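I caught Akash Tyagi on his tea break at Jamstead, the little bakery he runs on Sedgwick Road, and he'd already sold out of the cheese scones (gutted!). He used to do accounts. "I was baking at midnight and falling asleep over spreadsheets," he told me, "so my wife said pick one."

He picked bread, and by December he was getting through 3256 loaves in the month with only 2 ovens. I asked what he'd tell anyone tempted to have a go. "Get your sourdough right before you buy a fancy mixer. And learn to like four in the morning." Does he like it? He laughed for quite a while. "I like five," he said, and went off to find me a bun. 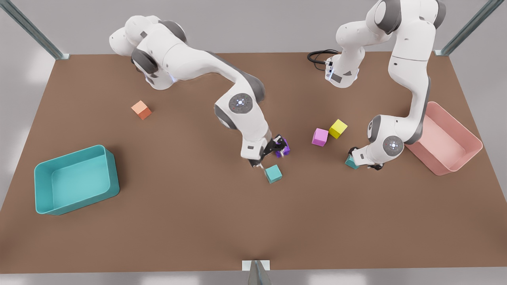
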